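What the Wrist Sees

Last updated: August

Filed under: Robotics & Machines / Long reads

A robot hand spends most of its working life hiding the thing it is trying to pick up. As the palm closes in, the head camera loses the object behind the forearm, and whatever the controller does in the last few centimetres it does on old information. The usual answer is to put a second camera on the wrist. The wrist camera has a clear view of the approach, but it brings a difficulty of its own, in that a large share of every picture it sends back is a picture of the robot.

At Drirnetton, a small manipulation laboratory, Teresa Sampaio and Luuk Verstraete have spent two years on that share. Their question was a narrow one. When a grasping policy is trained on wrist views, how much of what it learns comes from the object and the floor, and how much from the shape of its own fingers?

The suspicion was an old one in the group. Policies trained on one hand did badly when a fingertip pad was swapped or a cover replaced, even though the joint angles reported by the hand were identical. Lizelle Zwane, who looks after the hardware, noticed that the failures tracked her maintenance log. A fresh cover on a Tuesday's worth of repairs would cost more in success rate than a change of room lighting. The software had been treating the hand's appearance as part of the task.

The method that came out of this is called Stoven. It has two stages. In the first, the arm is driven through a slow sweep of poses with nothing in the hand, and a network learns to predict, from joint readings alone, which pixels the robot will cover. This is the self map. In the second stage the grasping policy is trained on ordinary demonstrations, but the pixels inside the self map are altered at random: darkened, shifted in colour, blurred, or replaced with patches taken from a different session. The policy can still tell where the hand is. It can no longer rely on how the hand looks.

Sampaio is careful to say that the masking idea is old. Several groups have tried cutting the robot out of the picture altogether, and the Drirnetton team tried it first. The results were poor. With the hand removed, the policy had no visual measure of the gap between fingertip and object, and it tended to close early. "You need the finger there as a ruler," she says. "You want the edge of it. You can throw away most of what is inside the edge." 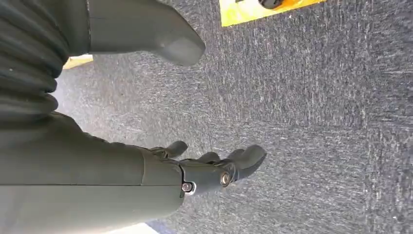

The self map was the slower half of the work, and the wrist view makes plain why. A rigid two-jaw gripper presents the same outline each time, give or take the opening, and can be masked with a template drawn by hand. A multi-fingered hand has an outline that depends on every joint, with fingers overlapping so that the base of one is hidden behind the next. The thumb is the worst offender. It sits so near the lens that it looms in from the top of the view, far larger than the fingers it opposes, and a small error in its joint reading moves its edge across a great many pixels. The ribbed, bellows-like section beside it also has to be learned, and Verstraete found that joint readings predict it less well than they predict the smooth forearm. The bright screw and bolt heads near the wrist joint gave less trouble than expected. They are fixed to their segment, and the network picked them up early and used them much as a surveyor uses a mark.

For the tests the team ran 1,746 grasp attempts on the floor, divided between Stoven and a plain policy trained on the same demonstrations with no alteration. The floor was chosen over a bench for a practical reason. A bench has an edge and a background, both of which help a camera work out where it is. A speckled carpet offers a great deal of texture and very little structure, and a dark hand over dark fibres is a harder case for finding an outline than the same hand over a white table.

On the hand used for training, the two policies were level. The plain one was slightly ahead on small objects, and the authors say so. The difference appeared when the hand was changed. Zwane prepared a series of altered hands, with new covers, worn covers, a contrasting pad on one finger, and tape across the palm segment. On these the plain policy fell away sharply, while Stoven lost little. The contrasting pad was the hardest change for both.

Of the failures under Stoven, 321 were reviewed by eye. Maricruz Villaseñor, who led the review, sorted them by the moment at which things went wrong. The largest group came late in the approach, when the thumb edge in the self map was out of step with the thumb itself. The cause was backlash in the thumb joint - the encoder reported one angle and the digit rested at another. A further 47 failures were set aside as mechanical and had nothing to do with vision.

Backlash is the part of the method that remains unsettled. Stoven trusts the joint readings completely, and a hand that has been in service for months does not deserve that trust. Junhao Lu has been working on a correction step, named Yip, which compares the predicted outline with edges found in the live picture and shifts the map to agree. It works well over plain surfaces. Over carpet it sometimes latches on to the grain of the pile and shifts the wrong way, and for the present it is switched off there.

There is also a cost in set-up. The sweep takes 199 poses, each held still until the arm settles, and must be repeated whenever a cover of a different shape is fitted. Colour changes need no new sweep. Lu thinks the number of poses could be cut by choosing them according to where the current map is least certain, though this has only been tried in simulation.

Outside interest has come mainly from firms that run mixed fleets. Esemico, which supplies handling systems to parts warehouses, has asked whether one policy could serve hands of two different makes. Verstraete's reply is cautious. The self map can be learned afresh for any hand with joint readings, but the grasping policy still assumes a certain number of fingers and a certain reach. Moving between covers is a change in appearance. Moving between makes alters the ruler as well, and the group has no results on that yet. The next round of tests will keep the same hand and vary the position of the wrist camera, starting with a mount set further back from the thumb.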